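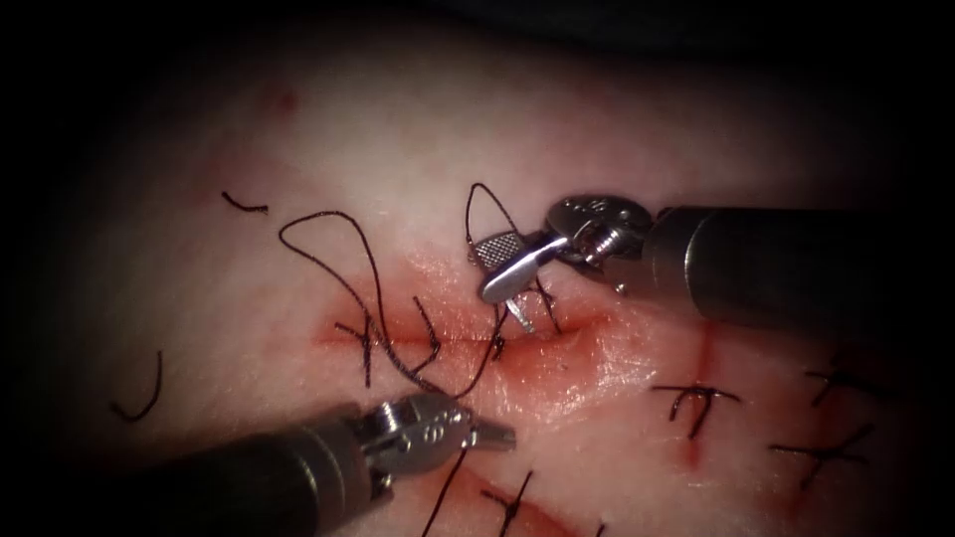 *Both instruments at the middle incision on a practice pad, with finished knots on the cuts to the right.*

## Suturing bench: progress report for May

Hello again from the bench at Vamora! Second report under the Finda grant, and a much more cheerful one than the first. I'll stick to what you asked for last time (how the work is going, what it's doing to people's jobs, and where the money is) and keep the technical stuff for the appendix.

**Where we are**

We finished 243 practice pads this period against a plan of 233, so we're a little ahead. I'd love to say that was smooth sailing, but we lost most of a week to the Tandberg controller, which kept dropping its calibration overnight. It has a new power supply now and has behaved itself ever since. Fingers crossed.

Simple interrupted stitches on a straight cut are in good shape. The system does the throws and the knot, and a technician watches and takes over when the thread goes somewhere silly. Thread is still our biggest headache. Long loops lie across the pad and get in the way of the next bite, and the software is pretty bad at telling a loop that matters from one that doesn't. People see it right away. We've started trimming the thread shorter at the start, and that has helped more than two months of software tweaks did (a bit humbling for those of us who wrote the tweaks).

Diagonal cuts are slower. I'd hoped to have them at the same level by now and they aren't, so I've moved that milestone back one period in the plan. No change to the budget.

**What it's changing for the team**

You asked me to be frank about this part, so here goes. Before the grant, our 3 bench technicians sewed every sample pad by hand, all day, and sore wrists and necks were just part of the deal. Now each of them spends most of a shift at the console, stepping in when needed and grading the finished rows afterward. The wrist complaints have dropped off. Eye strain has gone up, though, and I didn't see that coming! We've put in a proper break every hour and moved the monitors back, and I've asked for better chairs out of the general budget.

The trickier bit is how people feel about it. One technician loves the new setup and is already writing her own grading notes. Another told me flat out that she misses the sewing and worries her hands will get rusty, and I think she has a point. So Wednesday is now a hand day: robots off, everybody sews. It costs us some output and I'd like to keep it anyway.

Nobody's hours have been cut and none are planned to be. I've put that in writing for the team, and I'd appreciate it if Finda could mention it in the public summary too, as there was some gossip over the winter.

Training took longer than I budgeted for. I'd put down two weeks per person and it was closer to four before they felt okay taking over in the middle of a stitch. Please use the bigger number if you're planning anything similar with other grantees.

**Money**

We've spent 84 percent of this year's equipment line. Most of that was the second instrument set and the spare wrists from Pellegrini, which arrived late but in one piece. Supplies are a little under plan. Travel is untouched.

**Next up**

- Diagonal cuts, properly this time
- A shared grading sheet, so all the technicians score a knot the same way
- A visit from your side, if you'd like one (mornings are best, the console is free until 10)

One question for you: can we move the leftover travel money into training? I'd like to send two of the technicians on the console maintenance course so we don't have to wait for an outside engineer every time something beeps. I'd need an answer before the course sign-up closes at the end of the month.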